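How to Sort Salvaged Push Buttons Before You Reuse Them

Every few months somebody on a hobby forum announces that industrial push buttons last forever, so you may as well buy them by the bag. I have my doubts. I bought a mixed lot of 172 parts from a surplus dealer in Revbridge, and 40 of them went straight into the scrap bin. The rest took a weekend to sort.

What you need: a shallow tray with a rim, a multimeter, a small flat screwdriver, a dry brush and some masking tape.

Step 1. Clear a table and use the tray

Small contact blocks roll, bounce and vanish. Sellers will try to talk you into a fitted organizer for this (Proltard makes one with foam slots, and I regret mine). A plain plastic tray does the same job. Work on a few parts at a time and leave the others in the bag.

Step 2. Split heads from blocks

The part you press and the part that switches the current are often separate pieces. Look for a locking lever or a collar before you pull on anything. If it won't budge, check the maker's sheet. Brute force is how I cracked two good housings. 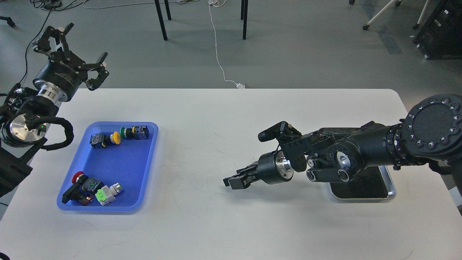

Photo: Usholm Workshop Pages

A blue tray with the parts in two clusters is plenty of order for a first pass. The yellow mushroom head and the green flush button went in the upper one, the red mushroom head in the lower.

Step 3. Don't trust the color

Green is supposed to mean start and red is supposed to mean stop. Fine, but colored caps get swapped, and contact blocks get swapped more often. Set the meter to continuity and test each block at rest, then pressed. Normally open should beep only when pressed. Normally closed should do the opposite. Write NO or NC on tape and stick it to the body right away.

Step 4. Press it more than once

One good beep proves very little. I press each button up to 40 times and watch for a reading that flickers. Contact spray may wake up a dull one for a week or two — I wouldn't build anything on that.

Step 5. Be strict with emergency stops

The advice to reuse these because they "test okay" is bad advice. A used red mushroom head is good for practice wiring or a display panel. For a machine that can hurt you, buy new.

Step 6. Store by type

Boonchu sells divided boxes that close properly, though old jam jars work too. Keep heads and blocks apart, tape labels facing up.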